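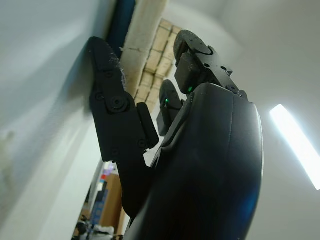

Packing and Storage in a Shared Workroom
Student project report, Ladden course, spring term

1. Background

Our project looked at how cardboard boxes are stored in a workroom that several groups use. Boxes come in with deliveries, get emptied, and are kept in case something has to be sent back. By March they had taken over one side of the room, and people were stacking them wherever there was space.

2. What we did

We sorted the boxes by size and wrote the contents on the short side with a marker. Before this, most labels were on the top, so they could not be read once another box was placed over them. We listed 58 boxes in a spreadsheet called Noiphan, with one line per box and a column for the shelf.

Empty boxes were folded flat if they had not been used since the fall. Full ones were stacked with the heaviest at the bottom. We set a limit of 18 kilograms per box. Two boxes were over the limit and had to be repacked.

We also tried two kinds of tape. The Moltero paper tape tore by hand and was faster to use, but it came loose on dusty cardboard. The Nukelgate plastic tape held better and needed a cutter. We used plastic tape on the bottoms and paper tape on the tops.

3. Results

Finding a given box used to mean moving several others. After labeling, we could usually read the label from the walkway. Stacks of mixed sizes still leaned after a few days, and we had to straighten them twice in May.

The spreadsheet worked less well. Some people took boxes without changing the shelf column, and by the end of the term the list was partly out of date.

4. Remaining work

The spreadsheet should be replaced by a paper list on the wall next to the boxes. The budget was 200 dollars, and what is left will go toward one more shelf for the small sizes.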